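Okay, laundry thread. I've been working on a policy called Sotby for a while now and I finally have something to show besides loss curves.

The idea is simple enough. When people record demos they hesitate, hover, miss a sock, go back for it. Normally we toss those takes. Sotby keeps all of it and learns a second score on the side – how much closer did this chunk of motion get us to "clothes in the drum"?

We recorded 200 demos on our two-arm setup. The old baseline (Rodlow, if you read the last thread) got the clean ones only. Same network, same training budget.

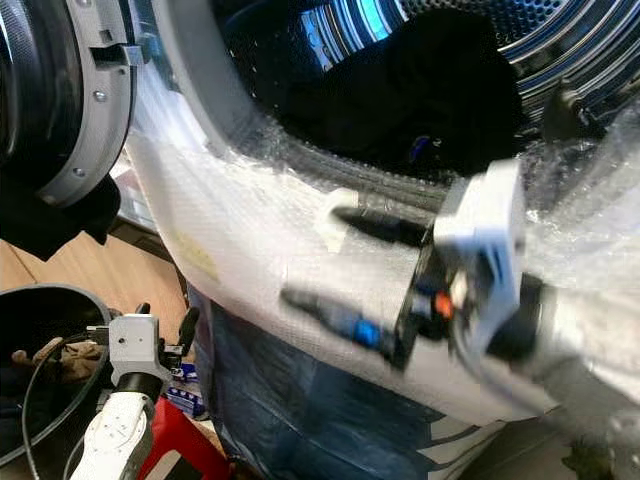 Panagiotis Georgiou asks if the score is just a success classifier wearing a hat. Fair! It's close, but a classifier only speaks up at the end of an episode. Ours gets read every 15 steps, so a bad reach can score low even when the load ends up fine.

And the bad reaches are where it gets fun. Most of the trouble is right at the lip of the opening, where a finger can catch on the edge or the cloth can slide off. Clean demos barely cover that. The messy ones are full of it, plus what the person did next!

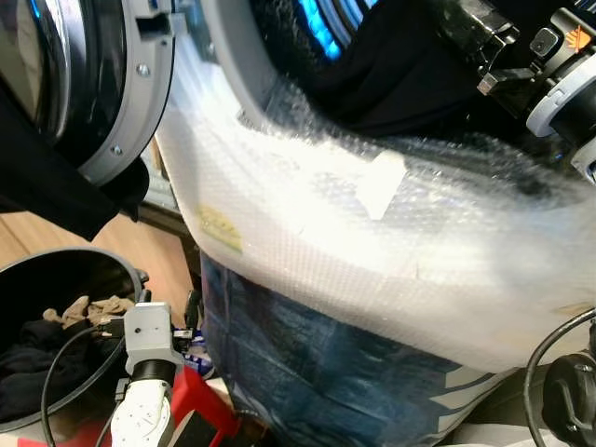
Did you try just training on everything with no score at all? one reply says. Yep, that was run 3, and it learned to hover beautifully. It would hang over the clothes forever, because that's what I do when I'm teleoperating before coffee.

With the score on top, Sotby finished 37 more trials than Rodlow over the full test set. I was hoping for a bump, I wasn't hoping for that, so I reran the whole thing in March and it held up.

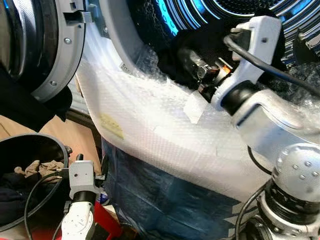

What I still don't like is how it handles the last stretch. Getting a gripper to the mouth of the drum is pretty solid now, but look at that dark cloth, only partway in with the fingers pressed into it – the score has a hard time telling "nearly there" from "there" in a spot like that. Next up is a wrist view for the scorer, then towels.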